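Inicio > Soporte > Manuales > Auriculares de aviación > Praltora 2 > Sección 4: Instalación y ajuste inicial

Utilizamos cookies propias y de terceros para analizar el uso de este sitio. Puede aceptar todas, rechazarlas o configurar sus preferencias.

Sección 4. Instalación y ajuste inicial del auricular

Esta sección se aplica a la versión con doble clavija tipo GA (PJ-055 y PJ-068) para avión de ala fija. La versión para helicóptero, con clavija única U-174/U, se trata en la sección 5. Los números de pieza figuran en el anexo B.

PRECAUCIÓN: No realice ninguna operación de esta sección en vuelo. El piloto al mando debe completar la instalación y la prueba de comunicaciones con la aeronave estacionada.

4.1 Antes de empezar

1. Compruebe que el interruptor general de la aeronave y el de aviónica están en OFF.
2. Verifique que el número de serie grabado en la horquilla izquierda coincide con el de la tarjeta de garantía. Los equipos con número de serie inferior a 1087 llevan el módulo de control antiguo, sin ajuste de balance; en ellos debe omitirse el apartado 4.5.
3. Inspeccione el cable en toda su longitud. Si presenta cortes, pliegues permanentes o el conductor a la vista, no lo conecte.
4. Limpie las clavijas con un paño seco que no suelte pelusa. No use lija ni limpiametales.

NOTA: El uso de adaptadores entre tipos de clavija puede reducir el nivel del micrófono. Tisto solo garantiza las prestaciones con el adaptador Jibrin suministrado como accesorio.

4.2 Colocación de las pilas

El módulo de control utiliza dos pilas AA alcalinas. La cancelación activa de ruido (ANR) no funciona sin alimentación, pero la radio y el intercomunicador siguen operativos en modo pasivo.

1. Deslice la tapa del módulo en el sentido de la flecha.
2. Inserte las pilas respetando la polaridad marcada en el fondo del alojamiento.
3. Cierre la tapa hasta oír el clic.
4. Pulse el botón de encendido durante un segundo. El indicador debe parpadear en verde.

Indicaciones luminosas:
Verde intermitente - carga suficiente.
Ámbar intermitente - carga baja; sustituya las pilas antes del siguiente vuelo.
Rojo intermitente - la ANR se desconectará en breve.
Sin luz - equipo apagado o pilas agotadas.

PRECAUCIÓN: No mezcle pilas nuevas y usadas ni de distinta composición química. Retírelas si el auricular va a permanecer guardado más de un mes.

4.3 Conexión a la aeronave

1. Localice las tomas del puesto que va a ocupar. En la mayoría de los aviones ligeros están bajo el panel de instrumentos o en el lateral de la cabina.
2. Introduzca la clavija de mayor diámetro (PJ-055) en la toma marcada PHONES o HEADSET.
3. Introduzca la clavija de menor diámetro (PJ-068) en la toma marcada MIC.
4. Empuje ambas clavijas hasta el tope. Una clavija a medio introducir es la causa más frecuente de audio en un solo oído.
5. Conduzca el cable lejos de los mandos de vuelo, de la palanca de flaps y de los raíles del asiento. Fíjelo a la ropa con la pinza.
6. Mueva los mandos en todo su recorrido y confirme que el cable no interfiere.

NOTA: En los aviones con intercomunicador portátil, conecte primero el intercomunicador a las tomas de la aeronave y después los auriculares al intercomunicador.

4.4 Ajuste de la diadema y del micrófono

1. Extienda por completo las dos horquillas.
2. Coloque el auricular con el micrófono en el lado izquierdo. Para usarlo en el lado derecho, consulte el apartado 4.6.
3. Acorte las horquillas por igual hasta que la almohadilla superior apoye sin presión. El sello de las orejeras debe rodear por completo el pabellón auditivo.
4. Si utiliza gafas, elija un modelo de patillas finas. Las patillas gruesas abren el sello y reducen la atenuación pasiva, sobre todo en frecuencias bajas.
5. Lleve el micrófono a la comisura de los labios, a una distancia de unos 14 mm. La marca blanca de la cápsula debe mirar hacia la boca.

El peso del auricular sin cable ni módulo es de 257 g. Si nota presión en la coronilla tras un vuelo largo, reparta de nuevo la extensión de las horquillas antes de aflojar el muelle de la diadema.

PRECAUCIÓN: No doble el brazo flexible a menos de 3 cm de la cápsula. La rotura del conductor interno por esta causa no está cubierta por la garantía.

4.5 Volumen, balance y selector mono/estéreo

1. Sitúe los mandos de volumen del módulo a la mitad de su recorrido.
2. Conecte el interruptor general y el de aviónica.
3. Ajuste el volumen en la radio o en el panel de audio y deje los mandos del auricular para la corrección fina entre ambos oídos.
4. Ponga el selector en MONO si la instalación de la aeronave es monofónica. En posición STEREO, una instalación mono dará señal únicamente por el lado izquierdo.
5. Ajuste el silenciador (squelch) del intercomunicador hasta que desaparezca el ruido de fondo y la voz siga abriendo el canal desde la primera sílaba.
6. Solicite una prueba de radio en la frecuencia que corresponda y anote la legibilidad recibida.

NOTA: La ANR reduce el ruido continuo de motor y hélice. Los avisos acústicos de pérdida o de tren pueden percibirse con un timbre distinto al habitual. Familiarícese con ellos en tierra, con la ANR conectada y desconectada.

4.6 Cambio de lado del micrófono

1. Apague el módulo y desconecte las dos clavijas.
2. Afloje el tornillo moleteado del soporte, sin extraerlo del todo.
3. Gire el brazo por encima de la diadema hasta el lado opuesto.
4. Apriete el tornillo con los dedos. No emplee alicates.
5. Oriente de nuevo la cápsula según el apartado 4.4, paso 5.

4.7 Si la prueba no es satisfactoria

Sin audio: revise la inserción de la clavija PJ-055, el volumen del módulo y la selección del panel de audio.
Se oye, pero no se transmite: revise la clavija PJ-068 y la orientación de la cápsula. Pruebe el auricular en otro puesto para descartar una avería de la toma.
Silbido o acoplamiento: compruebe que las orejeras sellan bien y que la espuma interior no está desplazada.
Zumbido que varía con el régimen del motor: el origen suele estar en la aeronave. Consulte con su centro de mantenimiento.

Si el fallo persiste, envíe el equipo completo, con cable y módulo, al servicio técnico de Rostard, a la atención de Hatsue Ikeda. Incluya la tarjeta de garantía y el modelo de aeronave en que se produjo el fallo.

Revisión del texto: Dace Paju. Última modificación: 16 sep 2022.

Documentos relacionados
Sección 3: Contenido de la caja y accesorios
Sección 5: Versión para helicóptero (U-174/U)
Sección 6: Limpieza y sustitución de almohadillas
Anexo B: Números de pieza
Adaptadores Jibrin: tabla de compatibilidad

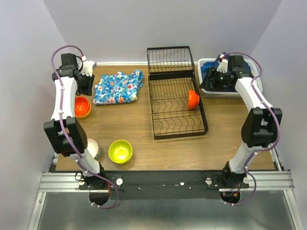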